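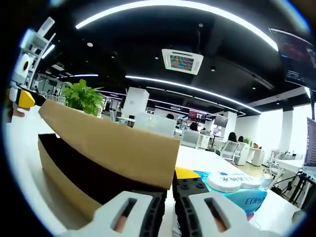
How to prepare your flat for long power cuts

When a country is at war and its power stations are attacked, the electricity does not only go off for an evening. It can be off for most of the day, come back at 2 in the morning, and go again before you have boiled water. I have lived with such a timetable for two winters in Brisbridge, on the sixth floor of a block with electric cookers and no gas. I write this guide for people who have just moved to our side of the city and ask the same questions in the building chat every week. It is for flats. If you have a house with a stove and a yard, your situation is different and in many ways easier.

Before you buy anything

Write down what in your flat stops when the current stops. In my case it was the lights, the cooker, the fridge, the router, the lift and, after some hours, the water, as the pumps which lift it to the upper floors are electric too. The heating also became weak. Ask a neighbour who has been in the building longer how many hours the water lasts. In our block it is 3 hours for the upper floors, and the lower floors have it longer.

Then find your group in the outage schedule. Each address belongs to one group, and the group number is printed on the electricity bill, at the top next to the account number. The schedule is only a plan. After a heavy attack there are emergency cuts and the schedule does not apply until the operator says so. Copy it on paper and put it on the fridge door, for the phone may be empty when you want to look.

Water

Keep at least 15 litres of drinking water for each adult. I keep mine in closed bottles in the corridor, away from the windows, and I change them on the first Saturday of the month. For the toilet and the washing you can use any water, so fill buckets whenever the current is on. The bath is also useful for this, but not if you have small children at home.

Do not store water on the balcony in winter. I lost two large bottles in this way, they froze and split.

Light

A head torch is better than a hand torch, as you can cook and carry things with it. Buy one for every person, and one more. Rechargeable lamps with a cable are good for the kitchen table. Candles I do not recommend. They give little light, they use the air in a closed room, and if there is an alarm at night you may go to the shelter and forget one burning.

Before you go to bed, turn all light switches to off except one. When the power returns at night, this one lamp wakes you and you can put things to charge. If you prefer to sleep, put the chargers in the sockets beforehand and leave the lamp off also.

Charging and the internet

Two middle-sized power banks are more practical than one very big one, because one can charge while you use the other. Look on the case for the capacity in watt-hours and not only in milliamp-hours. The second number is counted at a low voltage and it looks larger than what you get.

For the router you need a small cable which takes power from the power bank and raises it to the voltage of the router. Read the label under the router first. If it says 12 V, you need the 12 V cable, and the 9 V cable will not work. The stall at the Mohmand market sells both and will test them if you bring the router with you. I used to have a cheap one from the internet and it became so warm that I threw it away.

Please check also with your provider if the line itself works without power in the building. Fibre which comes directly into the flat usually continues. The older type with a switch in the stairwell stops together with the lights.

If you think about a larger power station, calculate before you pay. Add the watts of the things you want to run and multiply by the hours. My fridge and router and one lamp came to 634 watt-hours for an evening, so I bought the next size up, a second-hand Presano, and it is enough. It will not run a kettle or a heater, whatever the seller tells you.

Food

Keep the fridge closed. A full freezer holds the cold much longer than an empty one, so fill the free space with bottles of water, leaving a little room at the top of each for the ice. Cook in the hours of current more than you need for one meal, and put hot soup or tea in a thermos straight away. Buckwheat and rice will finish cooking by themselves in a wide thermos with boiling water.

A small gas burner is useful, but use it near an opened window and never in the room where somebody sleeps. Do not store more than a few cartridges. The Bakero hardware shop behind the tram stop has them, and the queue is shorter in the morning.

Warmth

Choose one room, best the smallest with one window, and live in it on the coldest days. Hang a blanket over the door. Put a mat on the floor, it changes more than people expect. A hot water bottle under the covers half an hour before sleep is the cheapest heating I know.

Never bring a petrol generator into the flat, the balcony or the stairwell. The exhaust has carbon monoxide, you cannot smell it, and every winter there are deaths from this. A battery alarm for carbon monoxide should be in every flat which uses gas or any flame.

The lift and the stairs

Do not use the lift in the 15 minutes before a planned cut. In our building there is a box in the lift with water, a torch, some biscuits and a bag for emergencies. If you take something from it, please replace it the next day.

When the current comes back

Wait 6 minutes before you switch on the cooker, the boiler or the washing machine. If all flats switch on everything in the same moment, the fuse for the entrance goes and we sit in the dark again, this time by our own fault. The fridge should have a voltage relay in its socket with a delay, an electrician can advise which one.

Then the order is: power banks, water, cooking, washing. If you have only one hour, leave the washing.

Corrections and additions are welcome through the contact form.

Contact | Privacy | Copyright Brisbridge Residents' Pages | Back to top

This site uses cookies to remember your language and outage group. Accept | Settings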